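The desk, finally

I have been putting off this post because I have been putting off the desk. If you've read along for a while you know the one: the big pale thing against the back wall of the spare room, which started out as my sewing table, turned into the place we dropped the mail, and by November was holding a printer box with no printer in it, two lamps, and every charger I have ever owned.

Mekdes Workneh came over after lunch one day to borrow my good scissors and it took me twenty minutes to find them. They were under a stack of Wekia catalogs (I've never ordered a thing from Wekia, they just keep mailing me!). She didn't say anything mean about it. She just went and put the kettle on, and I got the message.

So that evening I started. My sister-in-law Shewit Tesfamariam swears by taking everything off a surface before you decide about any of it, and I always thought that was a bit dramatic, but I did it her way. All of it went onto the bed. The bed disappeared. I found the warranty for a fan we gave away, a birthday card I never mailed, and a bag of buttons that said 400 on the label, which I have no plans to check. I also found a receipt from Tamiru for 1,098 dollars, and I had to sit down for a minute before I remembered it was the mattress.

Then I wiped it down with warm water and a squirt of dish soap, went over it again with plain water, and dried it with an old T-shirt. I tried a fancy spray on it last year and it left streaks I could see from the hallway, so soap it is. I'd forgotten what a nice plain color it is when it isn't wearing catalogs.
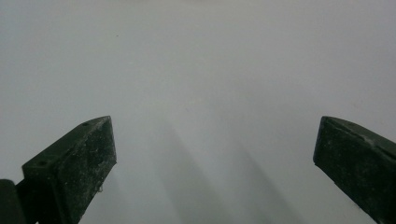
Pale, smooth gray and nothing in the middle. Be still my heart.

The hard part was deciding what got to come back. I made myself a rule that anything returning had to be something I'd used in the past month, and I broke it right away for the little brass tape measure, which I just like. One lamp came back. The other went to Mekdes, who needed one for her reading chair. The scissors got their own hook on the wall, so no more treasure hunts.

Chargers were the worst of it. I tested them at the kitchen counter with a mug of tea going cold next to me, and kept the ones that fit something we still own. Those live in a Pliviteck zip pouch now, in the top drawer, with bits of masking tape on the cords saying what they're for. My handwriting on masking tape is terrible but I can read it!

I still have a shoebox of "maybe" stuff on the closet floor, mostly thread and some pens I want to try before I toss them. I'm giving myself until the end of the month. And I want to get a mat down before I bring the sewing machine back in, so if anyone has a cutting mat they love that doesn't curl up at the corners, tell me in the comments. Mine curled so badly I was using it as a tray.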